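3.2 Where people put things down

When we began the household part of the study in May, we expected to write mostly about kitchens. The kitchen is where earlier work on shared homes has tended to look, and it is easy to see why, with so much going on there and so many small quarrels about cups. But as the diaries came back from the families in Hestell, and a little later from the ones in Vovholm, we kept finding ourselves reading about tables. People wrote about the table by the door, the table that used to belong to an aunt, the table that was really too big for the room but that they could not bring themselves to part with. By the time we had read all 504 diary pages we had quietly given the subject a section of its own.

We use the word "landing" for any spot where a person sets something down without having decided to keep it there (keys, a letter, half a sandwich, a sock that needs mending). A landing is different from a storage place, and our diarists were very clear on this point, even the ones who had never thought about it before we asked. One mother in Hestell told us that the hall table "is where things wait," and we have borrowed her phrase more often than we probably should. Large, plain tabletops drew more landings than small ones in both towns, as one might guess, though the gap was wider in Vovholm, where the older houses have few shelves (see Figure 4 for a large tabletop of the plain brown kind).
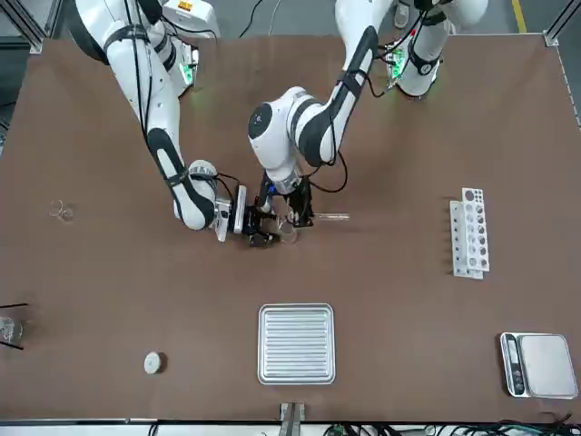 Figure 4. A large brown tabletop, from above, with two white arms working near the center.

What surprised us more was how long things stayed. We had supposed, from our own homes if we are being frank, that a landing would last an evening or so. Many of them did. Yet in 23 of the households at least one item was still waiting when the diary ended, and several families seemed fond of it by then. A seed catalog in one Vovholm house was mentioned on nearly every page, first with annoyance, then in passing, and toward the end rather as one mentions a cat.

Clearing the table was another matter. Most families did it before a shared meal, and the work usually fell to whoever was hungriest, a pattern also noted in the Bramwell survey of meal habits, which covered 2,620 homes and which we lean on again in Section 4. The Bramwell authors treat clearing as a chore like any other. Our diarists wrote about it more warmly than that. They read old letters again while moving them, found lost gloves, and asked each other whose things were whose, and a good deal of family news seems to have been passed along in this way.

We did not find the same warmth in the 2 households that kept a strict rule of bare tables, but with so few of them we would not want to make much of it. The rule may matter less than the size of the family, which we take up next.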